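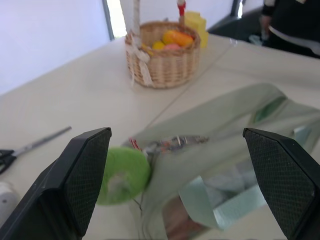

Wirnerora Restaurants
Rewards and Happy Hour: Frequently Asked Questions

Last updated September 26, 2021

The following answers apply to all Wirnerora dining rooms and bars unless a location is named. Guests with a question that is not covered may write to Guest Relations or speak with the manager on duty.

HAPPY HOUR

When is happy hour offered?

Happy hour runs from 3 p.m. to 6 p.m. in the bar area and on the patio. Locations inside airports and stadiums keep their own hours, which are posted at the host stand.

Which items are included?

The happy hour menu covers house wines, selected draft beers, the drink of the month, and a short list of appetizers. Prices are printed on the menu at each location. They do not include tax or gratuity.

Can I order from the happy hour menu in the main dining room?

No. Happy hour prices are available only in the bar area and on the patio. If you are moved to a dining room table after ordering, the items already ordered will stay at the happy hour price.

Is the drink of the month the same everywhere?

The recipe is the same at every location that serves it. A few locations are licensed for beer and wine only, and at those the drink of the month is replaced with a glass of house wine at the same price.

Is there a limit on discounted drinks?

State and local law may limit the number of drinks that can be served to one guest at a time, and some jurisdictions do not permit discounted alcohol at all. Where discounted alcohol is not permitted, the appetizer prices still apply. Our staff may decline to serve alcohol to any guest, and that decision is final.

Do I need to show identification?

All guests ordering alcohol who appear to be under 40 will be asked for a valid government-issued photo ID. Photographs or photocopies of an ID are not accepted. A guest who cannot show an acceptable ID is welcome to order from the food and soft drink menus.

Can happy hour items be ordered to go?

Appetizers on the happy hour menu are for dining in only. Unfinished food may be boxed and taken home. Alcohol may not leave the premises except at locations with a carryout license – please ask your server.

WORKEL REWARDS

What is Workel Rewards?

Workel Rewards is our guest loyalty program. Members earn one point for each dollar spent on food and nonalcoholic drinks. There is no fee to join.

How do I enroll?

Enroll at the host stand with a name and an email address, or complete the form on our website. Your membership is active as soon as the confirmation message has been opened and the link in it selected. Members must be at least 18 years old.

Do I earn points on alcohol?

Points are not awarded on alcohol, gift cards, tax, gratuity, or delivery fees.

When can I redeem my points?

Points may be redeemed once the account holds 223 points, which is the value of one entrée reward. An appetizer or dessert reward may be redeemed at 167 points. Rewards cannot be used toward alcohol or exchanged for cash.

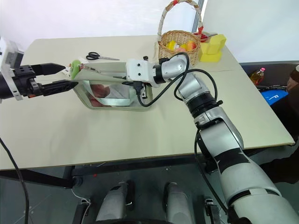

Do my points expire?

Points remain valid for as long as the account shows at least one qualifying purchase every 12 months. After 12 months without a purchase, the balance is cleared and cannot be restored.

I forgot to give my email address when I paid. Can the visit still be credited?

Yes, within 30 days. Send a clear copy of the itemized receipt to Guest Relations together with the email address on your account. Credit card slips without an itemized receipt cannot be accepted.

Can two members share one check?

Points from a single check are credited to one account. If each member wishes to earn points, please ask your server for separate checks before ordering.

Can a reward be used during happy hour?

An appetizer reward may be used on any appetizer, including those on the happy hour menu. Please note that the reward takes the same number of points whether the item is at its regular or its happy hour price. Entrée rewards are not affected by the time of day.

My account was opened under the former Bullus Supper Club program. Is it still valid?

Bullus Supper Club accounts were moved to Workel Rewards in May. Balances were carried over in full. Members who have not yet confirmed their email address should do so from the sign-in page, where the option "Former Bullus member" appears under the password field. Paper punch cards from the earlier program can no longer be redeemed.

GROUPS AND PRIVATE EVENTS

Do you accept reservations for large parties?

Yes. Parties of eight or more should reserve at least two days in advance. The Van Loon Room at our downtown location seats up to 40 guests and may be reserved for private events with a deposit. The deposit is applied to the final bill.

Do happy hour prices apply to private events?

They do not. Event menus are priced separately. Shiela Talavera, Events Manager, can provide current menus and a written quote.

Is gratuity added for large parties?

A service charge of 18 percent is added to the check for parties of eight or more. It is shown as a separate line. Any further gratuity is at your discretion.

May we bring our own cake?

Outside desserts are permitted for birthdays and similar occasions. A plating fee applies per guest. No other outside food or drink is allowed, apart from infant food and items needed for medical reasons.

ALLERGIES AND DIETARY NEEDS

Where can I find allergen information?

An allergen guide is kept at every host stand and is revised whenever the menu changes. Our kitchens handle wheat, milk, eggs, soy, fish, shellfish, peanuts, and tree nuts, and we cannot guarantee that any item is free of them. Guests with a serious allergy should speak with the manager before ordering.

Can items on the happy hour menu be modified?

Sauces and toppings can be left off on request. Substitutions are available on the regular menu only.

CONTACT

Who should I contact about my account?

Questions about points and sign-in problems are handled by Genalyn Dimaculangan in Guest Relations. Please include the email address on the account. Most messages are answered within three business days.

How do I make a complaint about a visit?

We ask that you first speak with the manager on duty, who can often settle the matter at the table. If you would prefer to write, address your message to Cecilia Darko, Director of Guest Relations, and include the location, the time of your visit, and the check number if you have it.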